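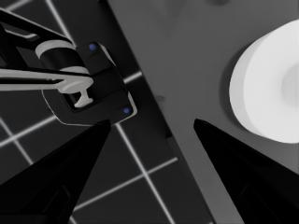 Simulated kitchen counter in Kandance, seen past the two gripper fingers.

Plindetti sells Kandance, a kitchen simulator for teams that train robot arms, by subscription. We spoke with the product lead at the company's Wotstead office on 2020-03-10.

The package comes with 36 kitchens and 24 months of updates. "People buy it for the counters," the product lead said. "Floors and walls are easy. A counter has an edge, and the arm has to learn where that edge is."

The wrist view is the one most customers ask for. It puts the gripper fingers low in the picture, with the work surface behind them. "You want the fingers in there, so the software can judge the gap against whatever it is reaching for."

We asked about the plain look of the rooms. "It's a fair complaint. Shadows are soft and some textures are blurry. Rana, the next release, has better lighting – we plan to ship it in October."

Setup takes 2 days if a customer already has a model of its arm. Without one, Plindetti builds it, and that takes 10. Support is by email only for now. "We're a small office," the product lead said. "We do answer."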